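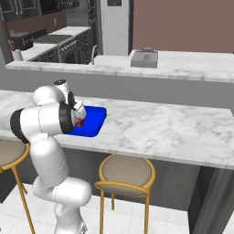 Search this site Enter keywords Go

Visit report: open day at the Sererlow court registry
10 July 2021

The Sererlow registry receives and processes petitions for the administrative division of the regional court. Most are challenges to rules, guidelines and licensing decisions issued by public bodies. The registry held its open day in the Golob Building, where it has occupied the second and third floors since the move from the old courthouse annex. Visitors were admitted in groups of twelve. Each tour took 90 minutes and followed the path of a petition from the filing counter to the hearing list.

Filing counter

Petitions arrive by three routes: over the counter, by mail, and through the electronic portal. The registry accepted 3751 petitions last year, of which 3426 came through the portal. The rest were on paper, most of them from people filing without a lawyer.

The clerk at the counter checks form only. The petition must identify the rule or decision being challenged, the public body that issued it, the date the petitioner learned of it, and the order sought. A missing signature or an unpaid fee results in a defect slip, and the petitioner has 14 days to fix the problem. The original filing date is kept if the correction arrives in time. One visitor asked if the clerk can advise on which ground to plead. The clerk cannot. A printed sheet listing the free legal clinics is kept at the counter for this purpose.

Fee waivers are decided on the same day when the income form is complete. An incomplete form goes to the duty registrar, and the petition is held unnumbered until a decision is made.

Scanning room

Paper filings are scanned on the second floor. Staples are removed, exhibits are separated with barcode sheets, and each batch is run twice. The second run is a page count check against the first. The scanners are leased from Warano under a contract that ends in December. Resolution is fixed at 300 dpi, in grayscale, with color used only for maps and photographs that a party has marked as relying on color.

Paper originals are boxed by docket number and kept until the appeal period has expired. After that they go to off-site storage. We were shown the shelving but not the index, which contains party names.

Docketing and service of notice

Case management runs on Edero, in use here for four years. The demonstration used dummy records. A docket number is assigned when the form check is passed, and Edero then produces a draft notice to each respondent. A registrar reads the draft against the petition before it is issued. The usual error at this step is a wrong respondent - petitioners tend to name the ministry when the rule was made by an agency under it.

A notice gives the respondent 28 days to file a reply. Where several bodies are named, time runs separately for each, and Edero tracks the latest date. Requests for interim relief are pulled out of this sequence and placed before a judge within two working days. Last year there were 77 of these.

Service is electronic for public bodies and by registered mail for everyone else. The proof of delivery is attached to the docket automatically in the first case and by hand in the second.

Listing

The third floor prepares the hearing lists. Related petitions against the same rule are grouped and one is chosen as the lead case. The grouping is proposed by staff and ordered by a judge. Parties in the other cases are told which docket to follow, but they still receive their own order at the end.

The tour ended in Courtroom 4, which was open for inspection. It has a hearing loop, two screens for exhibits, and a public gallery with level access from the corridor. Hearing lists are posted outside the door and on the registry website by 4 p.m. on the previous working day.

Practical notes

Entry is from the side street, through security screening. Bags are searched and phones must be switched off above the first floor. Copies of closed files can be requested at Room 3110 with the docket number and photo ID. Certified copies take five working days. The handout given to visitors covers the filing stages but leaves out the fee table, which has to be picked up separately at the counter.

Contact | Copyright notice | Accessibility | Back to top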